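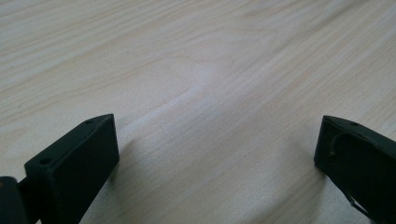

What should I use to wipe down the wooden tables?

A soft cloth wrung out in plain lukewarm water, followed by a dry one. For anything sticky, add a drop of dish soap to the water, then go over the spot again with a cloth that has no soap in it.

That covers most of what the tables need in an ordinary week. We have had a lot of questions since the new cleaning sheets went up, and a few habits have crept in that are hard on the finish, so this item goes through them.

Wipe with the grain. The grain on these tops is fine and pale, and it runs in long lines that bend into arches in places. Follow the long lines and don't worry about the curved parts. Scrubbing in circles leaves faint swirls, and on light wood they show up as soon as the overhead lights hit the surface. If you want to check your work, crouch down and look across the top toward the light. Streaks and dried soap are easy to see from that angle and almost impossible to see from straight above.

Do not use the blue spray. It is meant for the windows and the whiteboards. Eimear Corrigan has moved it to the shelf by the sink and put the cloths for the tables in the drawer underneath, folded, with a green tag on the drawer. The rough side of a sponge is also out. So are the melamine erasers, which take off pencil very well and take the sheen off with it.

Pencil marks should be tried first with a damp cloth and then with an ordinary white eraser, used lightly. Tape residue can be rolled off with a thumb if you get to it the same day. After a weekend it usually needs a little cooking oil on a paper towel, left for a few minutes and then washed off with soapy water. Labels are the worst. Please put them on a box or a bin and leave the tabletop alone.

If you find a water ring, dry the spot and leave it overnight before you do anything else. Many of them fade on their own. If it is still there the next day, write the table number on the clipboard and Brendan Ó Conaill will look at it.

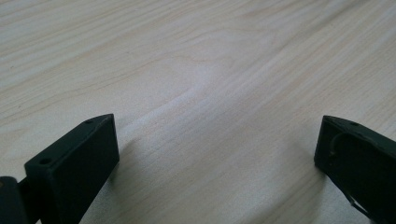 Cristian Giraldo wrote in to ask that we say something about sleeves and watch straps, which he thinks do more damage than any cleaner. He went over one table with a flashlight in January and found most of the fine scratches within a hand's width of the front edge, right where people rest their wrists. "We keep blaming the spray," he wrote, "and then we lean on the table all afternoon with a metal buckle."

It is a fair point. Metal straps can go in a pocket while you work, and anything with a hard or gritty base should be lifted when you move it. Sliding is what makes the long scratches. Felt dots are available from the supply cabinet. There are 500 of them in the box, so take what you need.

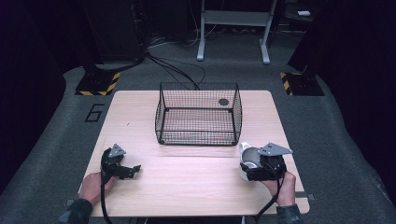
Rooms and Furniture, Tierney Building, Ground Floor

Black wire mesh baskets are the other thing we get asked about. They are rectangular, open at the top, and light enough to lift with one hand. The back of the table is the best place for one, where it stays out of the way of your elbows and you can still reach in. Small items go in the basket while you are working, and the basket comes off the table when you wipe.

Two requests about the baskets. First, lift them when you move them, for the same reason as everything else. The thin rims and the corners are hard, and a basket dragged across a table can leave a mark even with nothing in it. Second, keep wet things out. The mesh does not hold water, and whatever drips through sits on the wood under the basket until somebody picks it up. Damp cloths belong on the rail by the sink.

Crumbs and dust fall through the mesh too, so wipe the patch where the basket has been standing. To clean a basket, take it to the sink, rinse it, shake it, and stand it upside down on a towel. Dust in the corners of the mesh comes out with a dry paintbrush. Declan Brophy left two brushes in the Zalovow tin for this and would like them to stay there.

Carpet is not included in the table routine. If something spills over the side, blot it and tell the desk. Please don't rub it, and please don't sweep crumbs off the table onto the floor. Hold the cloth at the edge and catch them.

The end-of-day routine takes 8 minutes for one table when it is done in order:

Lift the basket off.
Pick up loose items.
Damp cloth, with the grain.
Dry cloth, same direction.
Basket back on, lifted into place.

New cloths have been ordered from Brelar and should be in the drawer by Fri 5 September. The old yellow ones can be kept for the sinks. Teresa Ó Súilleabháin is keeping the list of tables that need refinishing, and additions can be left at the desk or in the tray outside room 26.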